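The Long Road to Picking Up a Brick

Home Features Science Machines Archive Subscribe Log in

13 October 2024

The most expensive way to pick up a toy brick that I know of is practiced in Prusow, on the second floor of a building that used to sell carpets. It takes two robot arms, one white table, a rack of computers with its own air conditioning and a method called Brustier. On the day I visited, it also took most of the afternoon.

I should declare an interest. I have a two-year-old at home who can pick up a brick, put it in her mouth, take it out again and hide it in a shoe in less time than it took the Prusow people to restart a program. I mentioned this at lunch. They had heard it before, from every visitor with children, and they were very nice about it.

The lab is called Gitden, and its trade is teaching robots to use what they see. Most factory arms don't bother with seeing. They go to a spot, close, lift, and go to another spot, and if somebody has moved the part by the width of a thumb they close on air with complete confidence and carry the air to its destination. Whole industries run happily this way. The trick is to make sure that nothing moves, and factories are good at that. Kitchens are not, and neither are hospitals, repair shops or the floor of my living room.

So for the last ten years or so the fashion has been to let robots learn by watching. A person steers the arm by hand through the job, over and over, while cameras record everything. A program then studies the recordings and tries to work out what the person would do next. The approach works, and it has one well-known flaw. People who are good at a job do it well. They move toward the brick in a nice clean line and close the fingers, and the program learns a great deal about nice clean lines. Then one day it ends up a little off to the side, in a place no good driver ever went, and it has no idea what to do. It behaves like a tourist who has learned how to order coffee and is asked whether he'd like it here or to go.

Brustier is Gitden's answer, and the idea behind it is almost rude in its simplicity. The person at the controls is told to start badly. Put the arm in the wrong place and turn it the wrong way, with the brick off in a corner of the wrist camera's view or nearly out of it. Then start recording, and fix it. What the program gets to study is the fixing.
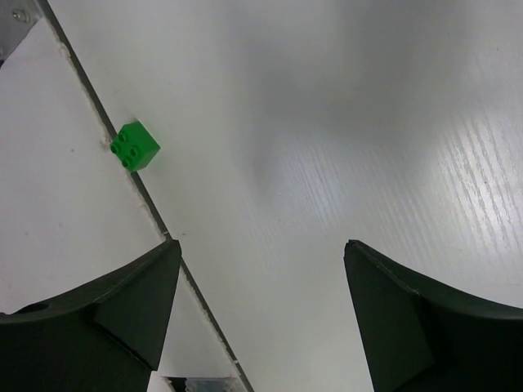

A bad start, by design: the green brick lies up and to the left of the gap between the fingertips.

I was allowed to watch a few rounds, and then, after some discussion I wasn't part of, allowed to try one. You hold a small handle that stands in for the robot's wrist, you look at a screen showing what the robot's own camera sees, and you discover that your hands are strangers to you. The trouble is the point of view. The camera rides along with the gripper, so the fingers stay put on the screen and the whole world slides about underneath them. Move left and the table goes right. I chased the brick clear across the picture and lost it off the far side. My teacher told me this was excellent data.

That turned out to be a sincere compliment. A recording like mine, in which a fairly able adult gets into a mess and slowly climbs out of it, is worth more to Brustier than a smooth run by someone who does this all week. The lab's difficulty is that its operators keep getting better. Within a month of being hired they can hardly make an honest mistake, and the mistakes they fake look faked. For a while in August the lab brought in a fresh set of beginners every Monday, until the training bill came in. Now there is a short piece of software that nudges the arm off course before each round and won't say which way. The operators dislike it about as much as you would expect.

The collection they built runs to 3,919 recordings. I asked why they hadn't stopped at a rounder figure and got a long reply about hard drives, which I'll spare you. Of those, 3,000 went into the training and the rest were held back as a check, with a few thrown out for reasons ranging from a loose cable to an operator's sleeve.

Then the trained arm was put to the test. It was given a brick and a bad start, with no person on the handle, and scored on whether the brick ended up lifted and held. The older method, trained on tidy recordings alone, managed it in something under half of its tries. The arm trained the Brustier way got there in 77 percent. In this business a jump like that is enough to get you invited to give talks. At home it would mean that close to one time in four you don't get your brick.

How the misses happen is the part I enjoyed. The old method tended to miss the way a bad golfer misses, with a full swing and a good finish. It would close its fingers beside the brick and rise in triumph. The new one dithers. It creeps up, stops, backs off, shifts a little, comes in again and now and then simply hovers there until the clock runs out. From across the room it looks uncannily like a man deciding whether to wake a sleeping cat. Gitden counts dithering as progress, and after an hour of watching I came around to that view. A machine that hesitates has at least noticed that something is wrong.

There are things Brustier can't do, and the paper, to its credit, puts them on the first page. It doesn't know about weight. It has no sense of touch to speak of, so a firm grip and a near miss can look much the same to it until it lifts. It's thrown by glare, and a glossy brick on a white table under strong lights offers plenty of that. It was trained with small objects that don't mind being squeezed, and the lab has not tried it on eggs. Someone had tried it on a marshmallow, I was told, but that was after hours and isn't in the paper.

Shape matters more than I would have guessed. A square brick is forgiving, as it has flat sides wherever you come at it. Give the arm a piece with a curved top and it has to care which way the thing is turned, or the fingers ride up the slope and the piece shoots out like a bar of soap. I saw one travel an impressive distance. The operators keep a piece of tape on the floor to mark the record. 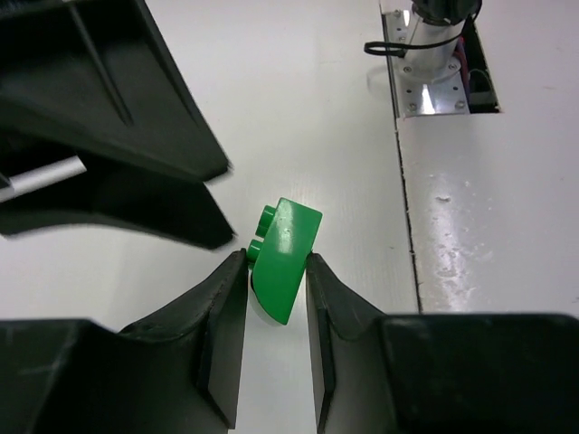
Does a robot trained on bad starts pick up bad habits?

Less than you might fear. The recordings begin after the arm has been put in the wrong place, so the wandering off isn't part of what gets copied. What does carry over is a certain slowness, and the trained arm takes longer over easy grabs than the older one did.

That slowness is where the money argument begins. A company named Pugh, which makes sorting equipment and is paying for a share of the work, would like the dithering cut back. Its machines are sold on speed, and a customer who has paid for a fast arm doesn't want to watch it think. Gitden's people say the caution is what they were asked to build. Both sides have settled for the moment on letting the arm go quickly when the brick is well inside the gap between its fingers and slowly when it isn't. It took three meetings to arrive at this. It is also, as far as I can tell, how my daughter does it.

The next step is two arms working together, one holding a piece while the other presses a second piece onto it. I asked how that was coming along and was shown a chart with no numbers on one side. Pressing two bricks together requires them to be lined up to less than the thickness of a fingernail, and an error that hardly matters when you're grabbing becomes the whole problem when you're joining. The bad-start idea ought to help here too. There are just a great many more ways to start badly when you have two arms, and some of them involve the arms meeting each other. The lab has a drawer of cracked plastic fingertips to show for it.

My own round, for the record, was kept. It's in the set they will use for the next version, filed under a number, and it runs for around 3 minutes, which the software flagged as a probable fault. Somewhere in the next arm's idea of how to recover from trouble there will be a small trace of me going left when I meant to go right. I did get the brick in the end. I was asked to put it back down so the next person could have a turn.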